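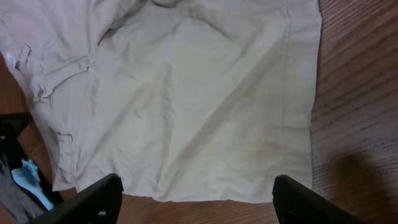

Light khaki, plenty of creases, not yet folded.

Folding on the Table, and Other Small Surrenders

I folded laundry on the bed for years, mostly so I could move the pile to a chair at bedtime. A table is better. You need to eat there eventually, so the job has a deadline.

Pale cotton shows everything. Before folding, run your palm from the waistband out to the hem and look for yellowish patches. If you find one, back to the sink it goes. Dab, wait 5 minutes, rinse, and leave the dryer out of it until you're sure.

Line up the belt loops first. The rest of the garment will sulk but follow. 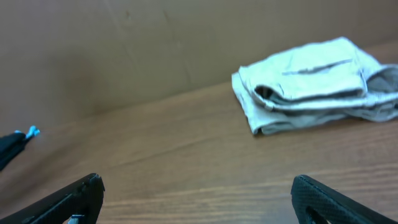

116 words left · under 1 min

White cloths and rags get folded over until they stop arguing. Lumpy is fine. Press down once with a flat hand, put the thick side at the back of the shelf, and close the door.

I keep mine in a Wedex bin from the June sale. The lid has never fit.

Posted 2021-07-04 in Laundry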